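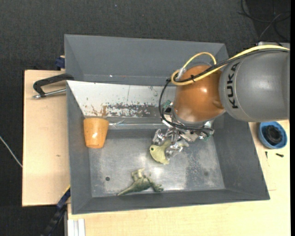 Beda over the front bin, with the green dinosaur still to go.

Rule Fourteen

The rule book for Beda had 13 rules when I started at Clandix, and I'm the reason it has 14.

I should say that Beda is the arm. Some people in the Nuldale shop say "the KUKA" or "the cell," and the paperwork says something longer with a slash in it, but I learned it as Beda and I've never gotten out of the habit. My job that summer was to sit beside Beda with a clipboard and write down what it picked up and what it dropped. Toys, cups, whatever was in the tub that day. I was good at it! You'd be amazed how long you can watch a machine think about a dinosaur.

Jonas Wieser wrote the rules. He kept them in a plastic sleeve hooked over the gate and he read them out to every new person, out loud, all of them, standing up. Rule One was that you don't go through the gate unless the arm is stopped and your own lock is on the switch. Your lock, he said, with your name on it, and the key in your pocket. Rule Two was that Rule One applies to Jonas. I laughed at that and he waited until I was done.

The rest got smaller as you went down. Clamps checked at the start of shift. Cables looked over before the first run, all the way along the arm, and any tape written up so that somebody would come and do it properly. No drinks inside the line. Rule Nine said no helping, and I had to ask about that one.

"You'll see a toy roll into the corner," Jonas said, "and you'll want to nudge it out for her. Don't. If she can't get it, write down that she can't get it."

So I wrote it down. For weeks I wrote it down. There was an orange cup that always ended up in the corner of the front bin, and Beda would go over, have a look, and go back to the animals. I got fond of that cup. I started rooting for it, a little.

Then one Thursday the people from Bachmann were coming. They were the ones who'd be buying, if anyone was buying, and they wanted to see a whole bin cleared while they stood there with their coffee (outside the line, obviously). Jonas had gone to meet them at the front. I had the morning run going and the cup was in the corner again, and I thought, well, it would look so much nicer if it was in the middle.

I did it right, is the thing. I stopped the arm. I put my lock on. I put the key in my pocket and opened the gate and moved the cup maybe 2 inches toward the middle, and then I figured I might as well stand up the toy that had fallen over, and turn another one around so it had its back up, like a cat waiting to be lifted. It took under a minute. I closed up, took my lock off, and started the run over.

Beda cleared the whole bin! The woman from Bachmann actually clapped. She asked if it was always like that and Jonas looked at my clipboard, which said 270 picks tried so far that week, and underneath it a clean column for the morning, and he said, "I'd want to check that."

I thought he was being modest.

He walked them out to their car and came back and sat down on the upturned tub next to me. He didn't sound mad. He asked where the cup had been at the start of the run, and I told him. He asked where it had been before that. I looked at the gate for a while.

"I had my lock on," I said.

"I know you did. I saw it on the log. I was glad about that, I was really glad." He rubbed his face. "But I've got a number now that I have to go and take back."

And he did. He called Bachmann from the desk with me sitting right there and told them the morning run didn't count, the bin had been arranged, and he'd send them the real numbers on Monday with the cup in them. He said "we." He said "we arranged it." I could hear the woman's voice going up and down but none of the words. I wanted to crawl under the table with the spare cables.

When he hung up he took the sleeve off the gate, slid the page out, and handed it to me with a pen.

It took me 3 tries. The first one had the word "integrity" in it and he crossed that out without saying anything. The second one was mostly an apology. What's on the page now, in my handwriting, because he never would type it up, is:

14. If you touched anything in the bin, write down what, before you start the arm.

He read it standing up, out loud, the way he does. Then he said we had time for one more run before lunch, so I tipped the tub in and didn't look where anything landed. The cup went straight for the corner.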